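Speaker notes: The basket by the machine
Vilgot Grønli, 30 October 2026
20 minutes, then questions

Opening

Say hello, say name, say Listbridge. Most people in the room won't know it, so: a care home with 56 residents, one laundry, and a lot of cardigans. I run the housekeeping side. I'm not an engineer and I'll get the technical words wrong, so please be nice.

Ask for hands: who here has worked in a place where a machine took over part of the job? Keep the hands up if somebody asked you about it first. (Wait. Let them look around the room.)

We did ask, sort of. We asked in March, when the contract was already signed. I'll come back to that because it's the thing I'd do over.

What the laundry was like

Sheets and towels go out to Hägglund and come back in a cage on wheels. That part hasn't changed in years and I'm not going to talk about it. What stays in the house is personal clothing, and personal clothing is the hard bit. People's own blouses, their own pajamas, the sweater a granddaughter knitted that must never see the inside of a dryer.

Five of us share the laundry shifts. Before the robot, a shift was loading, unloading, sorting, folding, labeling, carrying up, and in between all that answering the bell, which rings constantly! Somebody would start folding, get called to the second floor, and come back to a pile that had gone to creases. Wrists and lower backs were the complaints I heard most, and there was always a sick note or two in winter.

Don't read the job description out loud here, I did that at rehearsal and it killed the mood.

What came in

It's a two-armed robot from Grukex, and the program that runs its tasks is called Vakero. On the floor everybody just says Vakero for the whole thing, so I will too. It works at the washer and the basket – taking clothes out, putting clothes in, sorting a few things side by side. It doesn't carry anything upstairs or do buttons. It's slow. I want to be clear about slow, there'll be people in the room who've seen the sales videos. A person who knows the job will beat it any day of the week on a single load.

But a person gets called away and the robot doesn't, and over a whole shift that evens out more than I'd have guessed.

PAUSE, drink water, check the time.

What changed for the people

Okay, this is the middle of the talk, slow down here.

First thing, the work got chopped up differently. Before, you owned a load from start to finish. Now you own the start and the end, and the middle belongs to something else. Some of my colleagues love that. One of them told me she finally drinks her coffee while it's warm. Another one said it feels like being an assistant to a very careful child, and she didn't mean it kindly. I believe both of them.

Second, the checking. I hadn't planned for checking at all. I'd put down zero minutes for it on the schedule, if you can believe that. Somebody has to look in the basket before it goes upstairs, pull out the thing that ended up with the wrong pile, turn a sleeve the right way. We now write it into the shift as its own task with its own time. Until we did, people were doing it on their breaks, and I only found out when somebody got cross with me in the parking lot. She was right to.

Third, pay. Short section but say it plainly. If you've learned how to stop the robot, restart it, and write up what went wrong, you know something you didn't know last year, and that ought to show up on the payslip. It took us until the summer to agree on that and it should've been settled on day one. I get asked every time whether hours were cut. They weren't. They moved, mostly upstairs, into putting clothes away with the resident in the room. Mention the closets! People talk while you hang up their shirts. They tell you which one they want for church. That used to be a basket left on a chair.

Fourth, and I nearly left this out: the noise and the space. The arms need room to swing, so the ironing board moved to the linen room, and with it went the spot where everybody stood around and gossiped. Small thing. People still bring it up more than anything else on this list.

What I'd do over

Ask before signing. Bring the laundry team to see the robot working somewhere else, and let them be rude about it. Decide who's allowed to switch it off (answer: all of them, without calling me). Don't let the supplier train only the manager. I sat through the whole Grukex training and I'm the person who uses it least.

Also keep a notebook next to the machine. We had a form on a tablet and nothing ever got written in it. The notebook's half full, with swearing.

If I'm running over, skip to the slides from here.

Slides

Put these up one by one and stay quiet for a bit on each. People in the room who do laundry for a living will start commenting by themselves, let them. Stop on the one with the arms and the open washer and ask how they'd pick up a garment that's already bunched. Everybody has an opinion. On the one with the red, navy and black cloths in a row, ask who rolls and who folds at home – this got a proper argument going last time.
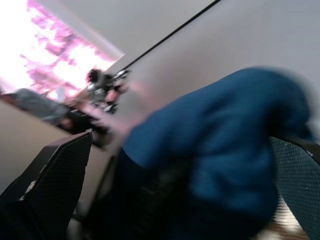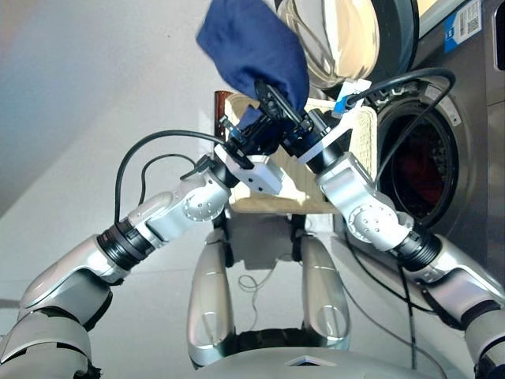
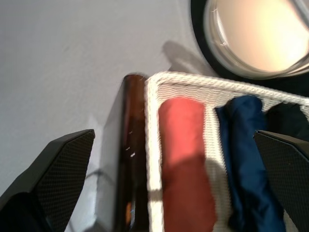
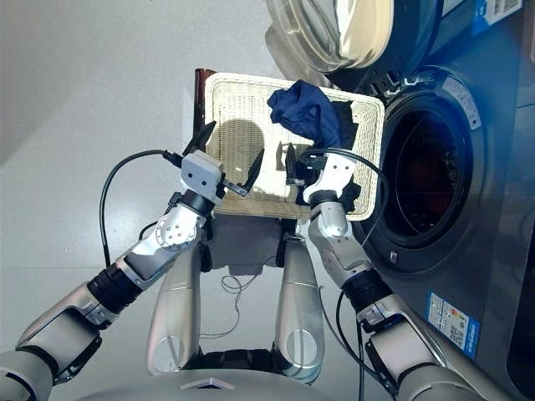

Grippers and laundry on every slide. Leave the last one up for questions.

Likely questions: price (I can't share it, the contract's with Grukex), residents' reactions (mixed, a few ask to come down and watch), and would I do it again (yes, with the list I just read you). Leave my email on the board and grab the clicker back before lunch.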